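4. The shirt at the end of the week: laundry, obligation and the shared house

4.1 What the households said they did

We went into the interviews expecting to hear about dishes. The literature on share houses is, after all, largely a literature about dishes, with a smaller and angrier branch devoted to bins. Dishes did come up. But when we asked participants in Wemstead and Kerkstead to tell us about a chore that had caused a falling-out, the answer we heard most often was the washing, and within the washing, the part that comes after the line.

The diary instrument has been described in section 3. Each household kept it for 3 weeks in July, when nothing in Kerkstead dries outdoors and the clothes horse takes up residence in the lounge room like a relative between jobs. The 229 entries that mentioned laundry were coded first by task (sorting, washing, hanging, bringing in, folding, putting away) and then by beneficiary, meaning the person whose clothes they were. The second code gave us trouble. Respondents were happy to say that they had "done the washing". They were vaguer about for whom, and vaguest of all when the answer was themselves.

Sorting and washing were, in most houses, treated as public works. A machine that runs half empty is an offence against the power bill, and so a person putting on a load would canvass the hallway for contributions. Hanging was public too, though grudgingly. The trouble started at the basket. Once dry, a garment seems to pass back into private ownership, and a housemate who handles it after that point is doing either a favour or a trespass, depending on which diary one reads.

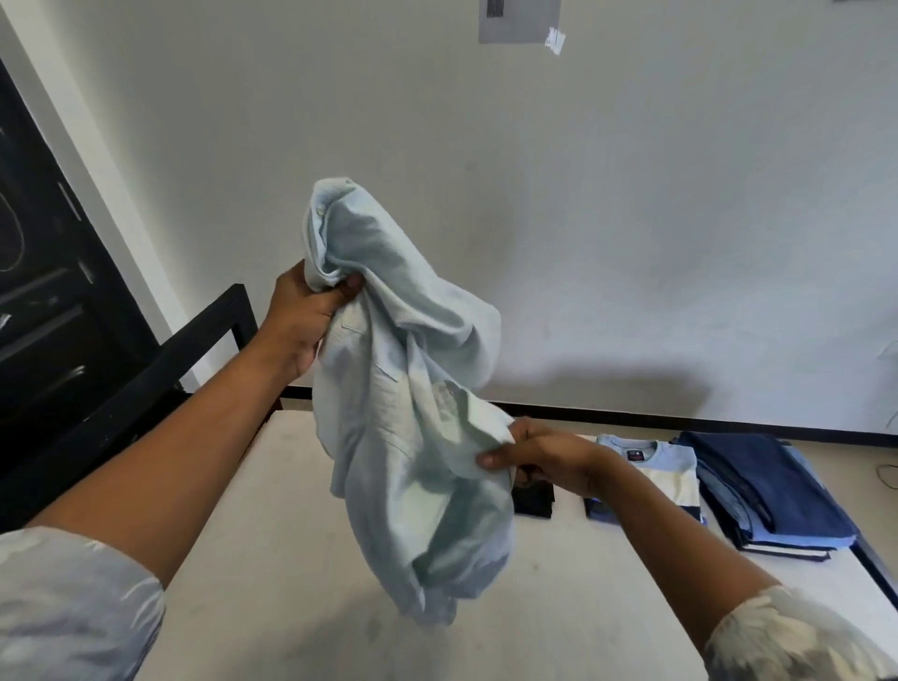 We call this point the handover. It was almost never discussed in advance. One house in Wemstead had a written roster covering the oven, the gutters and the feeding of a cat that had since moved out, and had no line anywhere on who folded. When we asked why, the household looked at us with real pity. Folding, they said, was not a job. It was something you did while watching television. Two of them had stopped speaking over it in autumn.

Collared shirts deserve separate mention, as they were named in complaints well out of proportion to their numbers. A T-shirt folded badly is still a T-shirt. A work shirt folded badly is a grievance with buttons. Several respondents drew a firm line between garments that anybody might fold and garments that ought to be hung up and left alone, but the lines were drawn in different places, and usually by the person who had last been wronged.

"I put them on her bed in a pile," wrote one participant, of a housemate's office clothes. "A nice pile." The housemate's diary for the same evening reads, in full: "Pile again."

4.2 Folding as a form of address

It would be easy to treat these entries as comedy, and in the coding sessions we frequently did. But the pattern under them is fairly steady. Folding another adult's clothes carries information. It says that the folder noticed the clothes, had the time, and judged the relationship able to bear it. A couple can fold for each other without comment. A parent can fold for a child until some unannounced age, after which the same act becomes an inspection. Between housemates the act has no settled meaning, and people supply one.

In the warmer houses the meaning supplied was generous. Participants at Addo, the converted boarding house, described coming home late from a shift to find their things squared up on the arm of the couch, and used words like "lovely" and "looked after". They also reported feeling that they now owed somebody something, and a good deal of anxious vacuuming followed. We found this in entry after entry: the gift is received at night and the vacuum comes out by nine the next morning.

In the cooler houses the meaning was accusation. To fold a housemate's clothes was to point out that they had been sitting there. One respondent, who moved out of a Dustedlow terrace before the diary period ended, told us that she had never been spoken to rudely in that house and did not need to be. She had seen the way her jumpers were stacked.

Method mattered too, more than we had allowed for. Participants held strong views on whether sleeves go in before the body is folded, whether a shirt is folded in half or in three, and which way the collar should face in a drawer. Few could say where these views came from, beyond "Mum". Having grown up under one system, they met another at the age of 20 or so and took it for carelessness. The same shirt could be neatly folded in one bedroom and a disgrace in the next. We did attempt a typology of folds. It ran to several pages before the research team found that its own members disagreed on the first category, and the typology has been left out of this paper in the interests of future collaboration.

Figure 4. Sleeve across the chest. The order of sleeve and body was the most disputed point of method in the diaries.

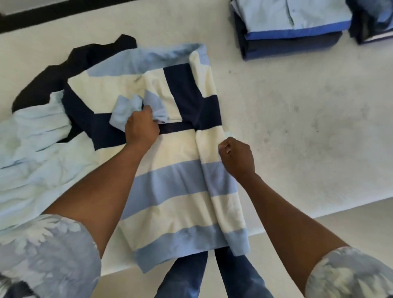 4.3 Who stops first

Every household had somebody who folded more than the others, and in nearly every household that person believed the arrangement to be temporary. They had started because they happened to be home, or because the basket was on the chair they wanted. By the time of the exit interview most had been doing it for the length of the lease.

The interesting cases are the ones where they stopped. We recorded 2 of these during the diary period. Neither was announced. In both houses the basket simply filled, and the rest of the household adapted by dressing out of it. In Kerkstead the basket was promoted to the hallway, where it served as a communal wardrobe, and the respondent who had withdrawn her labour noted with some bitterness that everyone seemed perfectly comfortable. In Wemstead the strike ended when the striker ran out of clean places to sit.

Neither strike led to a conversation. We had supposed, following the bargaining accounts reviewed in section 2, that withdrawing the work would make it visible and so bring it to the table. What it made visible was the basket. Participants described the pile at length, its height and its habit of shedding socks, without once connecting it to a person who had previously dealt with it. The bargaining accounts assume that somebody knows a bargain is on.

A caution is due about the sample. All of the houses were rented, all had a working machine, and anyone willing to keep a diary of housework for a research team is likely to be either unusually tidy or collecting evidence. We suspect the second. The diary booklets offered about 600 words of space per person for "any other comments", and it was filled most completely by the people who told us at interview that there was nothing much to report. One booklet came back with an extra sheet stapled in, headed "Tea towels", which we have coded separately and discuss in section 5.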